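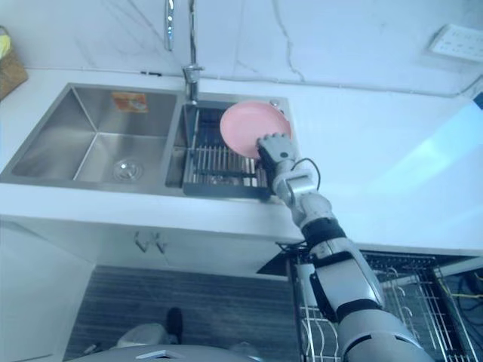
4. Kitchen trials of the Stalo hand

4.1 Product and setup

The Stalo is a multi-fingered hand sold by Pundunex as an add-on for light robot arms. The kit includes the hand, a wrist adapter, a cable set and a control program with a small library of ready-made grasps. Buyers can use the library as shipped or record their own grasps by moving the arm by hand. We tested the kit as delivered and changed only the settings that the manual tells the user to change.

All kitchen trials took place in the test apartment at our Astport site. We chose dish handling because it comes up in most of the sales material for hands of this type, and because a plate is a hard object for a hand with short fingers. It is thin, it is wide compared with the palm, and it has to be turned on edge before it fits in a rack. The robot worked from one standing position in front of the counter for the whole series. The base was not moved between attempts.

Figure 4. The Stalo hand holding a pink plate tilted against the wire insert in the right basin of the sink. The fingers are curled over the lower rim. The open drawer to the right of the cabinets holds a second rack for plates.

4.2 Task and scoring

Each attempt had three stages: pick up the plate, turn it nearly upright, and set it down in the named rack. An attempt was scored as complete if the plate stayed in the rack for 8 seconds after the fingers opened. A plate that slid but stayed inside the rack was still scored as complete. Any contact between the plate and the faucet ended the attempt.

We ran 387 attempts in April. The operator started each attempt from the control program and did not touch the arm until it was finished or had stopped. Plates were put back at the starting point by hand, with a paper template to keep the position the same.

4.3 Results

The library grasp called "rim hold" was the most useful one for this task. It closes the fingers over the edge of the plate and leaves most of the front face clear. With this grasp, the sink insert was the easier of the two targets. The plate could be pressed lightly against the wires before release, and small errors in the wrist angle did not matter much. The drawer rack was less forgiving. Its tines are curved, and a plate that came down at the wrong angle rested on top of them without dropping between them.

Most failed attempts were lost at release. The fingers do not all open at the same speed with the default settings, and the last one to let go sometimes pulled the plate forward. Setting the release speed to level 3 reduced this, at the cost of a slower cycle. We left it at that level for the rest of the series. The manual mentions the setting only in an appendix, and we think it should be moved to the chapter on first use.

The second common problem was the cable at the wrist. It needs enough slack for the full range of wrist rotation, and that slack can catch on nearby objects when the hand works low over a sink. The kit comes with one clip for the cable. We added another of the same type and had no further stops from this cause.

4.4 Wear and upkeep

Pundunex gives a service interval of 2,000 grasp cycles. Our series was too short to test that figure. The finger pads were checked at the end of each day and wiped with a damp cloth. One pad came loose at its lower edge and was replaced with a spare from the kit, a job that needs only the supplied hex key.

The grasp settings used here were also loaded on the Zacharopoulos bench arm described in Section 3. They ran without changes apart from the wrist offset, which had to be entered again by hand. Results for that arm are given in Section 5.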